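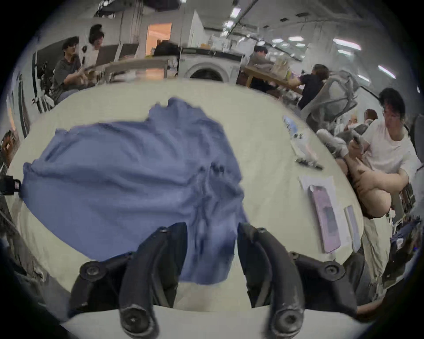
How much of the table must be free before I fold the cloth?

Free enough space to lay the cloth fully open, plus a hand's width on the side where you stand. If small things must stay on the table, put them together on one side, so that no corner of the cloth will come on top of them.

4. Laying, smoothing and folding the cloth

This section is for the Imela cover cloth in the size 100 x 60 cm. The smaller cloth is folded in the same way, but for it you skip step 9. Please read the whole section one time before you begin, also if you have folded such cloths before. The order of the folds is important when the cloth goes back in the Adwood drawer, which is narrow.

4.1 Before you begin

1. Wipe the table with a damp cloth and let it dry completely. A small drop of water leaves a mark on the cloth, and the mark is seen better when the cloth is folded.

2. Move the small objects to one side of the table. Phones, papers, pens and plastic packages can stay there if they lie flat. Close the pen with its cap or press the point in.

3. If something is clamped at the edge of the table, check that the cloth cannot catch on it. Either lay the cloth farther away or take off the clamp.

Caution: Do not pull the cloth across a clamp, a screw head or a sharp table edge. One pulled thread makes a line over the full width, and it cannot be pushed back.

4. Wash your hands and dry them. Hand cream should be left to dry for 10 minutes.

4.2 Opening and smoothing

5. Put the cloth in the middle of the table as it is. A cloth that comes from the basket is usually crumpled and it is difficult to say where the corners are. Do not shake it in the air above the table, for it will sweep the papers down.

6. Look for one corner. Hold it with two fingers and follow the hem with the other hand until you come to the next corner. Pull these two corners slowly apart. Lay this edge parallel to the table edge, on the far side from you.

7. Take the two other corners and bring them toward you. If a fold is caught under the cloth, lift the near edge a little and let the air go in. The fold opens by itself in most cases. If not, put your flat hand under the cloth and push the fold outward.

8. Smooth the cloth with the flat hand, from the middle to the edges. Begin with the big folds. The small wrinkles you can leave, they become less under the weight of the other cloths.

Note: Smoothing in circles turns the cloth on the table and the edges are not parallel any more. Always move the hand in a straight line.

Note: When the table surface is very smooth, the cloth may slide. Hold the far edge with your left hand while the right hand is smoothing. Left-handed persons do it the other way.

4.3 Folding

9. Bring the left short edge to the right short edge. Put first the corners together, then the edge between them. Press the new fold with the side of your hand. The cloth measures now 50 x 60 cm.

10. Bring the near edge to the far edge and press again.

11. Fold one more time from left to right. For the Adwood drawer you stop here. For the open shelf you may fold once more, but then the stack becomes high and it will lean.

12. Turn the folded cloth so that the closed fold looks to the front. In this way you can take one cloth from the stack and the next one does not come with it.

Caution: Carry the folded stack with both hands and keep it against the body. A drawer takes up to 5 cloths. With more, the top one is caught when the drawer is closed.

4.4 If the result is not good

The corners do not meet. The cloth has been pulled out of shape, mostly in the washing. Hold it at two opposite corners and pull gently, then take the other two corners and do the same. Begin again with step 6.

The cloth opens in the drawer. The folds were not pressed enough, or the cloth was still a little damp. Leave it open on the table for one hour.

There are deep lines from an old fold. Iron the cloth from the back side on low heat. Do not iron on the table without an ironing mat. Let the cloth become cool before you fold it.

The color looks darker in one place. Check first if it is only the shadow of a fold. Smooth the place and look again from the other side of the table. If the dark place stays, see section 6, Stains.

Text of this section: Abdelkrim Erraji. Revised in April, with the drawer size corrected in step 11.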